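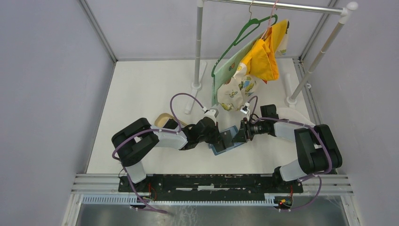 Section 2: Setting Up Your Ilik Tabletop Garment Rack

Welcome back, and thanks for reading this far (plenty of people go straight to the parts bag, and we do understand the temptation). Section 1 dealt with unpacking. By now you should have the rail, the uprights, the feet and the corner connectors laid out on a towel or a spare blanket, with the cardboard kept to one side until you're sure everything is there. If a piece is missing, please don't try to make do with something from the shed. Send us a note at Elico with the batch code from the side of the carton and we'll post one out.

The Ilik is meant for a bench, a sewing table or the top of a sturdy chest of drawers. It's a handy size for airing a shirt overnight, steaming a skirt before work, or hanging half-finished sewing where the cat can't sleep on it. It isn't meant to carry the whole family's winter coats.

Before you start

Choose a flat, firm surface and give it a wipe. Keep the rack at least 60 cm from any heater, open fire or cooktop, and keep it clear of curtains that might catch a connector when you draw them. If your table has a lovely polished top, put down a thin cotton cloth or a sheet of baking paper first. The feet are smooth underneath, but grit gets everywhere, especially at the beach house.

Maximum load: 2000 grams, spread along the rail.

CAUTION: Keep the parts bag away from small children. The collar screws are just the wrong size.

Putting it together

1. Lay the rail on the towel and push a corner connector onto each end. They should be snug. If one is stubborn, warm it in your hands for a minute and try again with a gentle twist. Please leave the hammer in the drawer.

2. Slide an upright into the open side of each connector until it stops. There's a faint line on the tube, and when the line has disappeared you've gone far enough.

3. Stand the feet on the table with their sockets facing up, a rail's length apart. It helps enormously to have a second person for this one, though my own mother managed it alone with a couple of cookbooks holding the feet steady.

4. Lower the uprights into the sockets, both at once if you can. Going one at a time works too, but you'll need to lean the frame a little, and it's easy to scratch the tube on the way in.

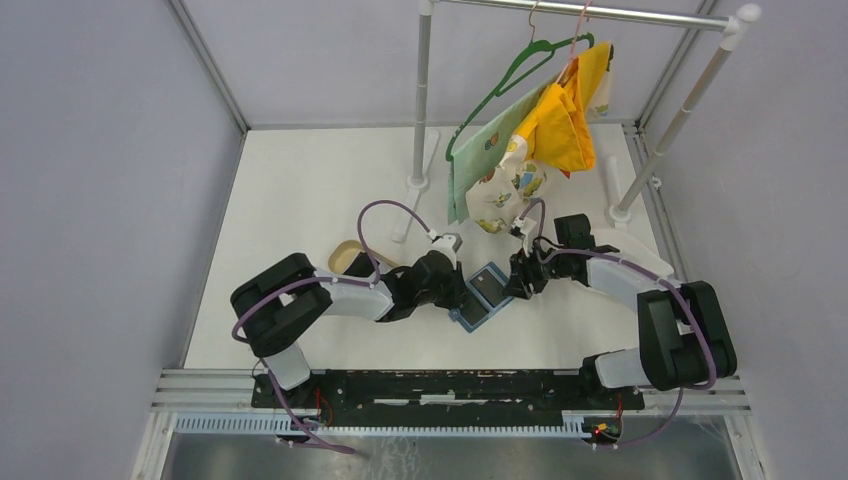 5. Turn the collar screws a little at a time, swapping from side to side. Finger tight is plenty at this stage.

6. Step back and look at the rack from the front, then from the end. If an upright leans, loosen its collar, shift the foot across and tighten again. A small lean won't hurt a linen shirt, but it does let hangers creep down the rail through the night, and you'll find the lot bunched at one end in the morning.

7. Give the screws a last quarter turn with the key supplied, then put the key somewhere you'll remember. We've had letters.

Note: If you bought your rack before December, your carton may hold the older Devadiga connectors, which have a ridge on the inside. Line the ridge up with the slot in the tube before you push. The two kinds don't mix, so if you're replacing one, please replace the pair.

Hanging your first load

Start in the middle and work outwards, so the weight stays even on the feet. Leave a hand's width between garments if they're damp. Heavy knits are better dried flat on a towel, where they won't stretch at the shoulders, and anything dripping should go over the bath or out on the line until it's had a chance to drain.

If you're using a steamer, hold the head away from the plastic connectors. A quick pass won't do any harm, but holding steam on one spot will soften it, and a softened connector never grips quite the same way again.

CAUTION: Never lift the rack by its rail while clothes are on it. Take the clothes off, carry the frame by both uprights, and rehang. It's a nuisance, I know.

Washing the cloth cover

The Tukard dust cover (sold separately) can go in the machine at 40 degrees on a gentle cycle, inside out, with colours that won't run. Skip the softener. Dry it in the shade, as strong sun will fade the printed edging over a summer or two, and put it back on the rack only when it's fully dry.

The frame itself just wants a damp cloth and a drop of dish liquid. Wipe along the tubes, get into the collars with an old toothbrush, and dry it all with a tea towel so water doesn't sit in the sockets.

Emptying pockets

It sounds fussy, but do go through the pockets before you hang anything. A phone on one side of a jacket will pull it off the hanger, and purses, pass holders and card cases can mark a damp lining if their dye is dark. Set them on a dry, pale surface where you'll see them on your way out the door.
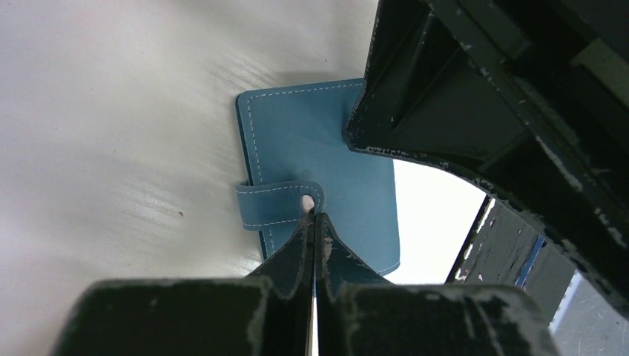
Dark teal case with light stitching, laid flat on a pale tabletop.

If dye does get onto a lining, blot it with cool water straight away and don't rub. Section 3 has more on stains, along with the storage instructions for caravans and small flats.

Text by Arben Papadopoulos for Elico. Revised Tuesday, February 27, 2024.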